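Atelier Moulin, salle du fond
Fiche de contrôle des bacs et des plans de travail, passage de septembre

Bonjour à toutes et à tous, et merci d'avoir laissé la salle accessible dès le matin, cela m'a fait gagner un temps précieux. Comme d'habitude, je coche, puis je commente, et comme d'habitude mes commentaires débordent un peu de la case prévue (on me l'a déjà fait remarquer chez Haltimier, je n'ai pas beaucoup changé). Les points marqués « à reprendre » sont à traiter avant vendredi, les autres peuvent attendre le prochain passage.

1. Accès et circulation
Passage libre jusqu'à la porte : conforme
Éclairage du plan de travail : conforme
Sol dégagé sous la table : à reprendre
Il restait deux cartons vides contre le pied de table, côté fenêtre. Rien de méchant, mais je me suis pris le pied dedans en entrant, alors je préfère le noter. Le local de tri est à deux pas, profitez-en !

2. Table et bordures
Stabilité : conforme
Plateau en bois clair, état de surface : conforme
Bordures en bois : conforme, à surveiller
J'ai passé la main le long des bordures sans rencontrer d'écharde. Un petit coup de papier de verre avant l'hiver leur ferait tout de même du bien, surtout dans les angles où l'on pose les avant-bras toute la journée.

3. Bac gris, fiche 141
Parois peintes : conforme avec remarque
Fond : conforme
Serre-joints en haut de la paroi arrière : conforme
Objets présents dans le bac : à reprendre

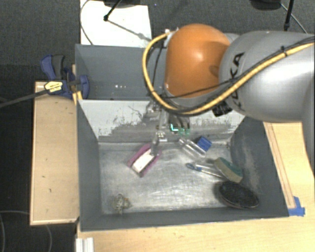

Point 3, bac 141 : contenu au moment du contrôle.

La peinture du panneau arrière intérieur est bien éraflée, avec de longues traînées grises et blanches. C'est de l'usure de surface, je n'ai senti ni éclat ni arête vive au toucher, et je ne demande donc pas de reprise pour cette fois. Si quelqu'un a le courage de repasser une couche, le pot de gris entamé se trouve toujours sur l'étagère Prandero, à gauche du lavabo, et il en reste largement assez.

Les deux serre-joints bleus tiennent bien, je les ai essayés l'un après l'autre. Merci de ne pas les emprunter pour autre chose, même cinq minutes, on sait tous comment cela finit. Le morceau de ruban bleu au coin inférieur droit peut rester en place, à condition de le changer dès qu'il se décolle.

Pour le contenu, un peu de tri s'impose. L'éponge à face verte retourne au lavabo, et le feutre à bout bleu dans le pot à crayons (vérifiez qu'il est bien fermé, j'ai une chemise qui s'en souvient). Le récipient transparent à bouchon bleu est couché : je demande qu'on le range debout, et qu'on lui colle une étiquette s'il doit servir à autre chose que de l'eau. La boîte rose à dessus blanc et le couvercle rond foncé sont à remettre sur l'étagère. Quant à la petite chose grise toute froissée, dans le coin gauche, si personne ne la réclame, poubelle.

4. Câbles et branchements
Câbles éloignés du lavabo : conforme
Multiprise fixée au mur : conforme
Charge maximale indiquée sur la multiprise (2000 W) : respectée
Câbles hors des zones de passage : à reprendre
Le câble noir qui part des serre-joints vers la gauche mérite une attache ou deux. J'en ai laissé un sachet sur le rebord de la fenêtre, servez-vous.

5. Produits et nettoyage
Fiches de sécurité affichées : conforme
Flacons étiquetés : à reprendre, voir point 3
Pulvérisateur Preltero 700 ml : conforme
Chiffons propres disponibles : non, stock à refaire
Pour le bac, un chiffon humide suffit. Évitez la face verte des éponges sur la peinture, elle n'a vraiment pas besoin de rayures supplémentaires.

6. Suite à donner
Reprises demandées : points 1, 3, 4 et 5
Nouvelle visite nécessaire : non, un mot de confirmation dans le cahier suffira
Fiche à conserver dans le classeur vert, à la suite de celle du printemps.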